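Unit 2: Why Bridges Are Full of Triangles

Take four strips of cardboard, pin them at the corners and push on one side. The square leans over right away! Now pin a fifth strip from corner to corner and try again. It holds, and the strips you started with haven't changed at all. Most of this unit grows out of that little experiment, so please do it at home before class.

Each straight piece in a truss is called a member. A member is either being pulled (tension) or squeezed (compression), and a long thin one under squeeze can bow out sideways – we'll call that buckling.

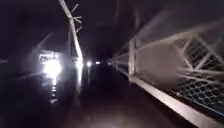

Walkway with white metal railing, night.

Worked problem: the Hurka footbridge has 17 joints. For a simple flat truss, members = 2 x joints – 3, so we get 31. Try the same sum on any truss you sketch yourself (it's oddly addictive).

Next, loads. Suppose a 1000-pound load sits at midspan. By symmetry each support pushes up with 500 pounds. Move the load toward one end and watch the numbers shift! 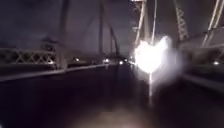 Kellbridge, April

Start at a support joint, where only two member forces are unknown. Draw every force as an arrow, then make the up-and-down forces cancel, then the sideways ones. Go on to the next joint and repeat.

For next time: problems 2 and 3 in the Van Hecke packet. Bring your cardboard.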